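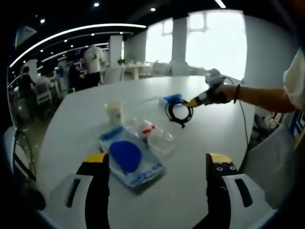 White oval table, with tray, bottle and cream cup.

2 July 2020

Size grading, Prandine blouse. Jucélia cut the toile in size 22 from the Follness cotton (the 200 cm width). Shoulder is now good, but the sleeve still pulls at the upper arm when I bend the elbow. In April we added 3 cm there and I think it must be 4. The bust dart points too high – I marked it with red thread, please do not press it away.

Fontes sent the new viscose, article 2795. Nice fall, but it frays a lot, so neaten the edges before sewing the side seams. I did not test the buttonholes yet.

Simone Bittencourt asks if the same block can serve for the Plorton dress. For the bodice yes, for the hip I have doubts. The curve is drawn for a straight skirt and she wants pockets.

To do: new sleeve pattern, second toile, ask Fontes for the navy. Old sleeve is in the brown envelope, do not use it.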